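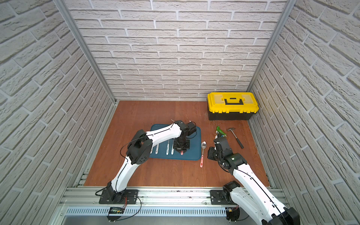
When I moved from Košice to Ohio, I brought two suitcases and my grandmother's way of keeping tools, in which every thing has one owner and one nail on the wall. My husband's family does it differently. They lend. A ladder goes to a neighbor in spring and comes home in November from another house. A yellow and black toolbox like the one in the corner, with the handle on the lid, can travel through half a street before anybody asks for it. For the first year this made me nervous, and I wrote down everything that left our garage.

Home Older posts Letters About me Search

My notebook from that time still exists. It has 111 lines, and I am a little ashamed of how strict they are. "Kieran Hollis, small saw, promised for tomorrow." Kieran kept the saw for five weeks. When he brought it, the blade was new and there was a jar of plum jam in the same bag. I did not know what to write in the column for that, so I left it empty.

At home, my uncle Boris Štefanec had a workshop behind the house, and we children could enter only if we held our hands behind the back. He had painted the shape of each tool on the wall, so he could see from the door if one was missing. Once my cousin Romana took the pliers to repair her bicycle and put them back on the wrong nail. He talked about it until Christmas. I loved him very much, but I never learned to use anything in that room.

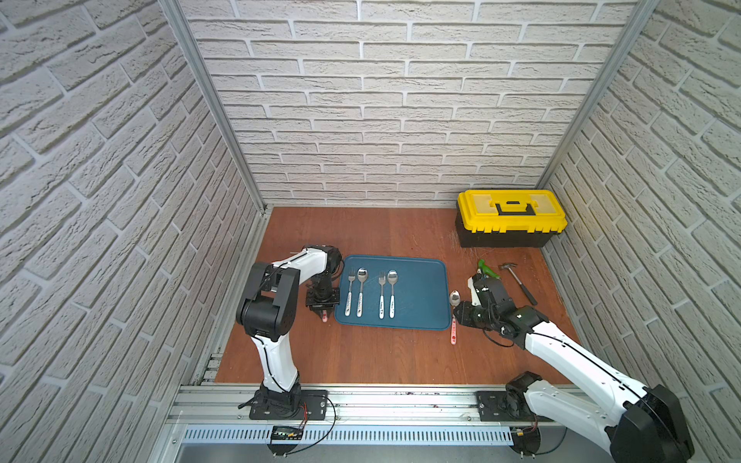

What I know about repairing I learned here, from things that were lent to me together with their owners. Erlinda Bautista from the corner gave me her drill and then stood next to me for two hours while I put up one shelf. She told me about her sister's wedding, and also that I was holding the drill too low. The shelf is not straight. It carries my dictionaries well enough.

I must be fair and say that lending has its bad side. We lost a good level, and I still think I know where it is. My hand truck came home with one wheel that complains. A new hand truck costs more than I like to spend, and I was angry for some days, mostly in Slovak.

Last winter I called my friend Emília Kopecký and told her that I do not write in the notebook anymore. She was quiet for a moment and asked if I was sick. Then she asked if I could send her the jam recipe. I had to go across the street to get it, and I took the small saw with me, because Kieran had a branch to cut.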